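I bought my grandmother's kitchen table back from a stranger for 60 dollars, and I'd have paid a lot more. My cousin sold it in June without asking anyone (we're speaking again, mostly). It took me 16 phone calls to track it down to a shop in Jukum run by a very patient woman named Corina Ilie.

She let me sit at it for a while before I paid. I may have cried a little!

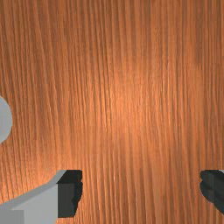 Sunday lunch at Grandma's ran till dark, and you did not leave early. There were 21 of us some weeks, kids on laps, uncles eating standing up by the stove, everybody yelling for the bread. I used to get bored and follow the grain with my fingernail, those thin wavering lines in orange-brown wood, going a bit left and a bit right, until somebody told me to eat my beans. I still do it on any wooden tabletop you put me at.

So now I do Sundays. My apartment is tiny and I can't make her soup, but Aranka from upstairs brings noodles, and last week we didn't clear the plates until nine. My cousin came too. He brought a pie, store-bought, and we ate all of it.

214 shares | 3 comments

Recent stories
My Year Without a Microwave
The Last Bakery in Grornel
Letters: Your Worst Potlucks

Contact us | © 2022 Clasus Magazine | Back to top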